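**Gripper build thread, part 8** - back on the bed with the handhelds and a very wrinkled blue cloth

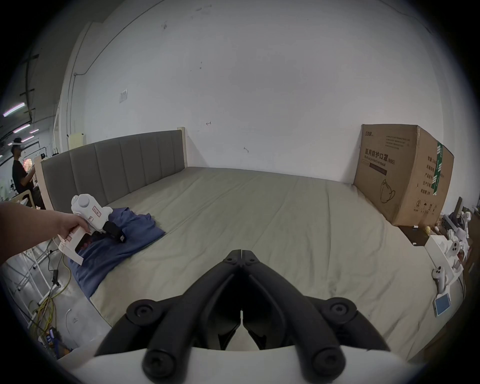 Why build two handhelds before finishing the arm? Because the arm copies whatever motion you record, and I wanted the recording side sorted first.

---

Jaws are the black curved ones now. Cirilo Magaña redrew them for me after I snapped my third set (my fault, I overtightened the pivot screws, he was very nice about it). Tips almost touch when the gripper's at rest and I love that little V.

---

Cloth is so much harder than blocks!! With a block you close and you're done. With fabric you get one layer, or two, or a pinch of bedsheet along with it. I've been pressing down first and then closing - slower, but I grab the sheet way less.

---

Knob on top of the white housing is staying. Kyung-tae Cha voted to ditch it, I voted keep, and I'm the one paying for filament so

---

Goal is 200 folds before December. I'm at 8. Please don't do the math.

---

Someone asked about the code: it's all in my Plondum folder, still a mess, the calibration script only works if you run it twice. Will clean it up before I share it.

---

Next job is a softer pad for the fingertips. Moushumi Navaratnam is mailing me silicone scraps from the Girkumeck workshop. If you've glued silicone to printed parts and it stayed put, tell me what you used!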